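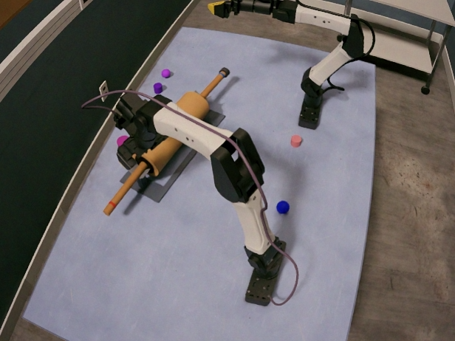
Incidencia 790: la pinza Derden pierde el agarre al girar la muñeca
Estado: resuelta, pendiente de repetir en el segundo brazo
Abierta por: Kirsten Hedegaard
Asignada a: Ulises Zúñiga
Componente: Talleo, controlador de pinza

Síntoma (K. H.)
Con el rodillo de cocina sujeto en diagonal, la consigna de apertura salta a 114 en cuanto la muñeca pasa de 40 grados. El log del controlador no registra ningún error. Con la pinza Jilteo y la misma trayectoria no ocurre. Reproducido en 3 ejecuciones seguidas, todas en simulación.

10/3/19, U. Z.
Descartado el modelo de contacto: cambié la fricción del barril y el salto aparece en el mismo punto. Descartada también la malla de colisión del cable morado, la desactivé y sigue igual.

U. Z.
Encontrado. El perfil de Derden hereda los límites de Jilteo y el controlador recalcula la apertura con la carrera equivocada al cambiar de cuadrante. Corregido en el fichero de perfil. No hace falta tocar la trayectoria.

K. H.
Probado con el brazo cercano, ya no salta. ¿El otro brazo lee el mismo perfil?

U. Z.
No, tiene copia propia. La actualizo y lanzo la misma prueba. No cerrar hasta que suba el log.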